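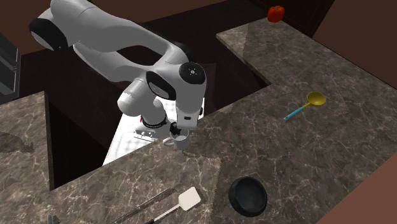

Render: Thodoris Mitsotakis-Vlachou / Murkus kitchen sim

2022-08-08, workshop, back bench

Right, so the kitchen is up and the arm is in it! Thodoris sent the render over at lunch and I've been grinning at it since. Mug in the fingers, handle out to the left, right at the near edge of the sink. The marble is his choice (I asked for plain grey and got a hotel lobby) but I've grown fond of it.

What I wanted from today was the mug drop. The real Murkus is still on the bench with its wrist off, waiting for the bearing from Deligiannis, so everything happens in the sim until that turns up. Plan is to bring the mug across, stop above the basin, lower it in, let go, back off. Sounds like nothing. First 10 runs, it let go fine in 9 and in the other one it caught the front rim on the way down and the mug went off down the gap beside the sink. I'd forgotten the gap was even there. It's deep and dark and the solver cheerfully keeps the mug falling for ever, so the log was enormous. Need a floor under that, or a reset if anything drops below the counter.

Fix for the rim was just height. I'd had the approach far too low, more or less level with the worktop, so I've added 18 mm to the waypoint before the basin and moved the release point further in. Better straight away. Haven't done a long batch yet, I want 200 overnight before I believe it.

Sorcha asked why there's so much clutter if the job is only the mug. Fair question! The bowl, the spatula and the ladle are for later (the ladle with the yellow bowl and blue handle is going to be a pig to pick up, it lies so flat). The red pepper at the far end is a reach test, and I don't think we'll get to it from this mounting point without moving the base. Idris reckons we will. We have a packet of biscuits on it.

Other bits:
Finger friction is still whatever I typed in May. Must measure it on the real pads.
Basin has a fine checked texture, leave it, Loukia says it helps her see the tilt when she's scrubbing through playback.
Left-hand bit of counter has a dark blotch on it. Shadow or texture, no idea, ask Thodoris.
Gripper opens too fast at release. Halved it, looks calmer, mug doesn't twist as much.

Thanasis has the big machine till six, so the batch goes on after that. If you're in before me tomorrow, please don't close the terminal on the left screen, it's mine.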